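# Notes from the Flusbridge open day

The robotics lab at Flusbridge opened its doors on October 18, 2026, and I drove over for the surgical automation session, which was the only part of the program I cared about. The rest of the building had the usual pick-and-place cells and a mobile base that followed people down the corridor. I walked past those and got a seat near the side of the room, next to the cable tray.

The setup first. Two arms on a common base, each carrying a needle driver, with a small camera near the wrist as well as an overhead stereo pair. The controller is an in-house stack they call Wutus. It takes the camera streams and joint states and outputs small relative motions for both tools plus a jaw command. There is no explicit model of the thread. Vira Hutsuliak, who ran the session, was blunt about that. They tried a rod model for most of last year, got decent simulated results, and dropped it when the real thread kept picking up a set from the packet that the simulator never reproduced.

The training set is 1126 teleoperated throws. I asked how many operators and the answer was four, of whom one contributed well over half. That is a narrower base than I'd like. Her reply was that mixing styles had hurt them early on: one operator regrasps the needle on the near side, another lets the second arm do it, and a policy trained on both would sometimes hover between the two. They now label the regrasp style and condition on it.

The task on the day was closing a straight cut in a practice pad, with interrupted stitches. The stages are approach, bite, drive, extract, pull through, regrasp and tie. Tying was left out of the autonomous part and done by teleoperation, which was stated up front and printed on the handout. I appreciated that. I have sat through demonstrations where the human part was passed over in silence and you had to work it out from the operator's shoulders.

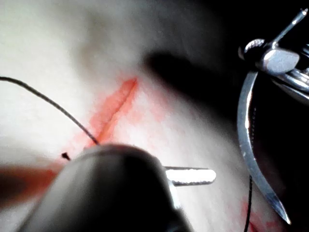 Most of what I wrote down concerns the handover between driving the needle and regrasping it. A curved needle held in a driver has an orientation you can estimate fairly well from the arc, provided enough of the arc is visible. Once the tip is through the far side, a good part of it is hidden in the material and the rest is behind the jaws. The wrist view helps because it sits so close, but it loses the needle at the same moments the overhead pair does, more often than you would expect. Orysia Tymoshchuk, who does the perception work, put the two views up side by side for a recorded run and stepped through it. The estimate drifted during the drive, then snapped back when the tip cleared. In between, the policy was more or less coasting on what it had seen earlier.

Glare is the other problem. Polished tools under a strong light give highlights that move as the tool rotates, and a highlight running along a needle looks a lot like the needle. They randomize brightness and gamma in training, which she said does little for this. What did help was collecting a portion of the throws with the lamp in different positions. Dull work, but cheaper than another month of tuning augmentations.

Staining on the pad gets similar treatment. A clean pad lets the network find the cut by contrast alone, and it then falls over as soon as the surroundings are red and blotchy. A previous version did exactly that in December, according to Vira, and missed the bite point by over 6 mm on its first stained pad. So they train on both clean and stained pads now.

Live results, for what a single afternoon is worth: seven throws attempted with the final policy, six completed without intervention. The failure was a regrasp that closed on the thread beside the needle. The operator stopped it, backed the jaw off and restarted from the pull-through stage. I thought the stop was prompt. I'd have liked the system to call it itself, and there is apparently a grip check in progress that compares jaw opening against the known needle thickness. It wasn't enabled.

Speed is slow. A throw takes several times what a competent trainee would need, and much of that is in small hesitations before contact. Rostyslav Zinchenko, from the controls side, said the hesitations come from the action chunks being short and the replanning being frequent. Longer chunks move more smoothly and miss more. They've picked the slow end deliberately for now.

A few things I didn't get a proper answer on:

- How force is limited during the drive. There is a current limit on each joint, but at the tool tip that is a loose bound, and nothing is measured at the jaws.
- Whether the pad is held in the same place for every run. It looked clamped. A pad that shifts under the bite would be a fairer test.
- What happens with a finer thread. Everything I saw used the one type.

Itziar Casado asked from the row behind about transfer to a different tool, and the answer was that they have tried one other driver, made by Strickland, with a short fine-tuning run. The jaws are a different shape and the wrist camera sees more of them, so the early results were poor. No numbers were offered and she didn't press.

The slides are supposed to go up on the lab page, along with the wrist recordings from the afternoon. I want the failed regrasp in particular. From where I sat, the thread looked slack just before the jaw closed, and I'd like to step through that stretch at my own desk.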